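Open day at Willholm: a chat with one of the trainers

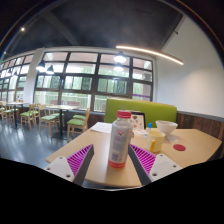
I got to the Willholm open day at 3:15, coffee in hand, hoping somebody would let me bother them with questions. One of the trainers on the Pumanel project did (bless her!) and we talked in the cafe area, by the lime-green booth. She'd been closing the magenta-padded fingers on a white bottle with a red cap, and she was happy to keep going while I asked things. "I did 123 grabs this morning," she told me. "My wrist has opinions."

Does it get boring? "Mugs, never. Bottles, a little." Her best day so far is 548, and she's still proud of it!

I got a turn too, and fumbled it. "Slower," she said, laughing. "Everyone rushes."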